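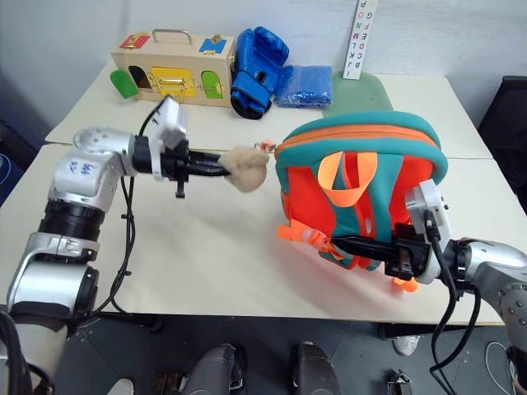 Kids' backpacks get dirtier on the inside than on the outside, and most of it is crumbs. Empty the whole bag before you do anything else, including the little pockets. A red-orange bag with teal-green trim like this one may show marks on the front first, but start with the seams at the bottom. Put down a sheet of plain paper to work on, as on the table here. Beige packing paper is fine. When you finish, fold the crumbs up in it and throw the whole thing out.

Turn the bag upside down with the zipper all the way open and shake it. Then pull the lining out as far as it will come and go along the seams with a dry toothbrush. A vacuum with the narrow nozzle gets the rest.

Check the label. If it says surface wash only, use a bowl of lukewarm water with a few drops of dish soap and a soft cloth. Wipe the straps last, they are usually the worst part. Buckles can be scrubbed with the same toothbrush.

If the label allows machine washing, close the buckles, leave the zippers open, and put the bag in an old pillowcase tied at the top. Cold water, gentle cycle, half the usual soap. Do not put it in the dryer. Hang it upside down with the pockets open and give it a full day.

Sticky zipper: rub a candle stub or a plain pencil over the teeth and run the pull back and forth. If the pull has snapped off, a small key ring will do.

Small plush toys can go in the same pillowcase if they have no batteries. Wooden toys should never be soaked. Wipe them with a damp cloth, dry them right away, and keep water off any latches and hinges, which will rust.

Last updated Wednesday, August 16, 2006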